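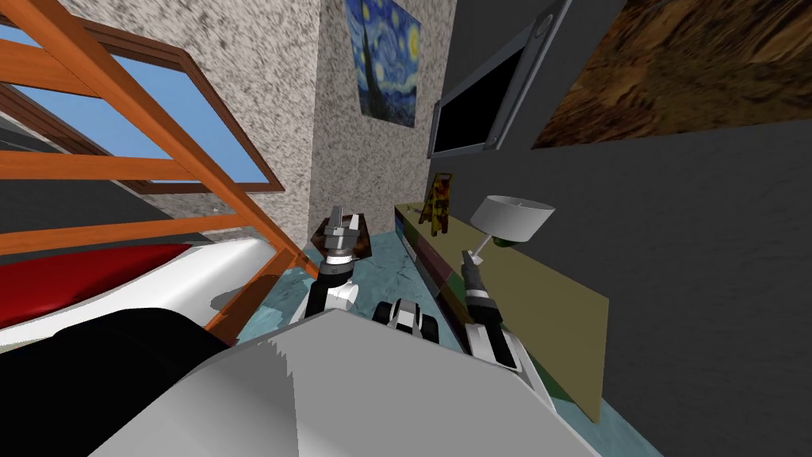
Press freedom law has a habit of sounding finished on paper. Every constitution we read this term protects expression in the first few pages, and most then spend a good many clauses taking bits of it back. Start with the plainest question: what does a state owe a reporter who has been threatened? Picture any ordinary room. A newsroom could be run out of it, and the duty to protect would apply there just as it does at a national daily with a marble lobby.

Week 4: The duty to investigate

Reading: Chmielewska, chapters 2 and 3. Skip the preface, she thanks everybody.

Two duties get muddled every year in the essays. The first is the duty not to harm, which even fairly dreadful governments will sign. The second is the duty to investigate when someone else does the harming. It costs money and occasionally embarrasses a cousin of the minister, so it attracts less enthusiasm.

An investigation should be prompt, independent and open enough for the family to follow. "Independent" means the police station named in the complaint doesn't get to mark its own homework. "Prompt" is argued over endlessly. In our Plasmont problem the file sits in a drawer for 400 days, and the government's defence is that the drawer was being reorganised.

Problem for the tutorial

Wael Abdelaziz edits a small paper in Zemcombe. He reports 18 threats to the police. The officer in charge, Friesen, records them as a neighbourhood dispute. In February the office is broken into and the paper's source files are taken.

Consider what the authorities knew, and when they knew it. Then consider whether Joneck, the company that owns the building, owes anybody anything. (Last year's answers on Joneck were very brave.)

Written answers are due Monday, 1,000 words at most. Footnotes count. I received one last year that ran to 3,223, and I stopped reading where the limit did.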